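Mwangi Biwott @mbiwott · 18 April 2021

1/ Notes on the Purville card. Main event was Mbwambo vs. Gralby at super featherweight, ten rounds. Mbwambo by split decision. I had it 96-94 the same way.

2/ Gralby took the first two on volume. Mbwambo was giving ground in straight lines and getting caught at the end of the ring with his lead foot square. Single shots only, mostly the jab to the chest. 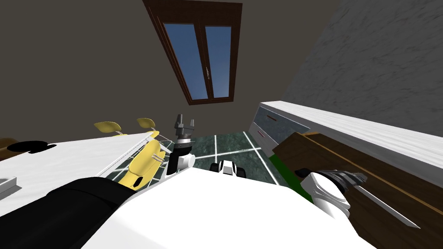
3/ Round three he started stepping outside the southpaw lead foot and the right hand was there at once. Gralby did not adjust his guard until the sixth. That cost him at least two rounds on my card.

4/ Unia published a punch count. It gives Gralby 298 thrown through six and Mbwambo well short of that. No breakdown of landed to the body, so limited use for scoring. Most of Gralby's output in the fourth and fifth hit arms.

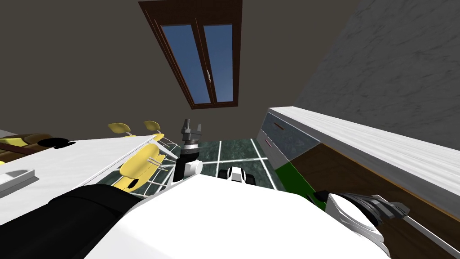 Window and counter, tilted view.

5/ Knockdown in the eighth: correct call. Short left hook, glove touched the canvas, referee had a clear angle. Gralby was up at four and fought back well enough to keep it a 10-8. I have seen people argue for 10-9. The rules do not help them.

6/ The wide card for Gralby is hard to follow. It gives him the seventh, a round in which he spent around 30 seconds on the front foot. The other two judges had the seventh for Mbwambo.

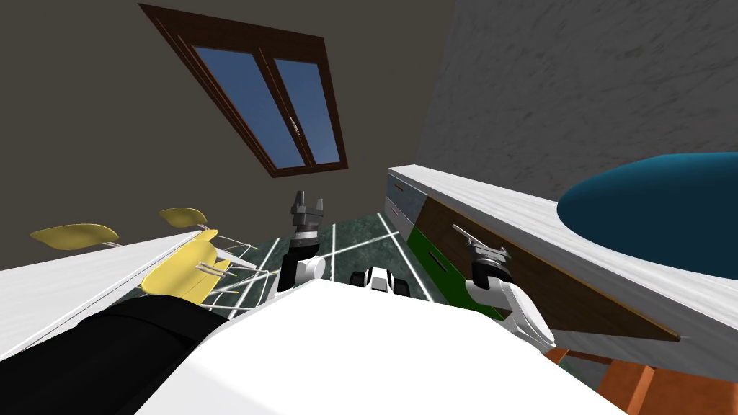
7/ Undercard, short version

Cruiserweight six-rounder: stopped in the third on a cut. Ruled a punch, so TKO. Replay supports it.

Lightweight four-rounder: majority draw. Fair.

8/ Rematch talk is for December. Weight is the open question. Gralby has asked for lightweight and Mbwambo's side has not answered.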